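Stallach Town FC name Cristóbal Maldonado as head coach

For immediate release

Stallach Town Football Club can confirm that Cristóbal Maldonado has agreed terms to become head coach of the first team. He signed a contract until the end of next season and takes training from Wednesday. His assistant at Dallska, Wanpen Kamolrat, comes with him and will look after set pieces and the under-21 link.

Maldonado leaves Dallska after 40 league games in charge. They went up in his first year and stayed up in his second. Compensation has been settled between the two clubs - the figure stays private at Dallska's request.

The club parted with its previous coach in February. Team sits 13th, four points above the drop, with two games in hand on the sides just below. Away form has been the trouble. One win on the road since the opening month, and that one came from a penalty in stoppage time.
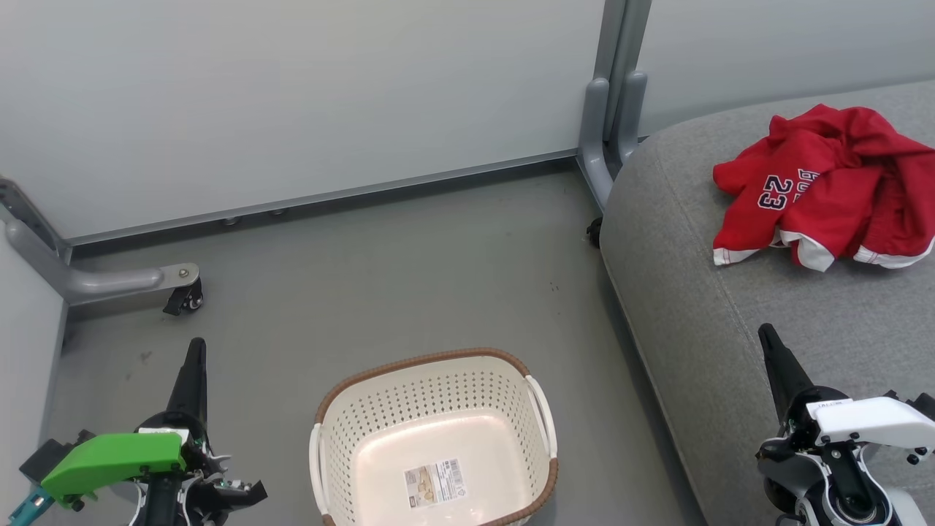 First match in charge is the home game against Thaweesak Rovers, kickoff 7:45 p.m. Tickets on sale now at the ground and online. Last home gate was 3,874 and the club expects more than that, so please come early. Turnstiles open an hour and a quarter before kickoff. The north end bar will be open from 6.

Maldonado has watched the last three matches on tape and was in the stands for the draw at Jostus Park.

"I like the squad. Fit, young, a bit short of confidence in front of goal," he said. "We will press higher. Not every minute, they are people. But higher. I want the full backs in the other half of the field much more then they have been."

He'll meet the players before training and then speak to the press at the ground at 2 p.m. Reporters wanting a seat should email the media office by noon the day before. No one-on-ones this week, sorry.

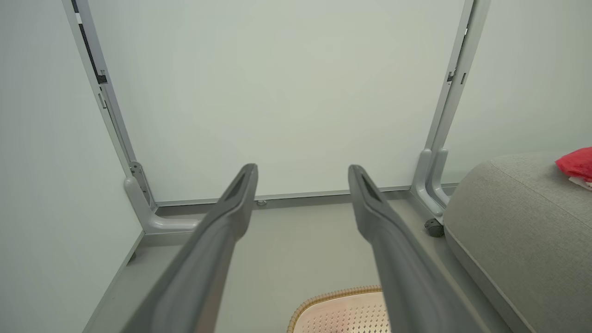
Will there be new signings before the deadline?

One, possibly two. A left-sided defender on loan is close, and the club is looking at a forward who can play wide. Nothing is signed and no names will be given out until it is.

Kamolrat starts on the same day. At Dallska her team scored more from corners than anyone else in the division, something Stallach have managed just twice all season. She will also sit in on under-21 selection and pick two players a month to train with the seniors.

Season ticket holders get first call on the cup replay if there is one. Over 2,000 renewed last summer and the early price for next year will be held at the same level. Details to follow - the renewal form is not up yet, please dont call the ticket office about it.

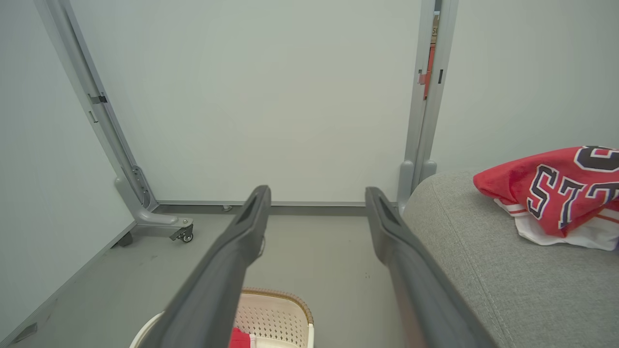 Kamolrat said she had turned down two other jobs to stay with Maldonado, and that the first thing she wanted to fix was the near post. "We give away too many cheap ones there," she said, adding that it was mostly a matter of who picks up whom, and that a couple of good sessions should sort it out.

The rest of the backroom staff stay in their current jobs. The goalkeeping coach has signed on for another year.

Club shop closes early on match day, 5 p.m., and reopens at full time.

Media contact: Press Office, Stallach Town FC, main stand entrance, weekdays 9 to 5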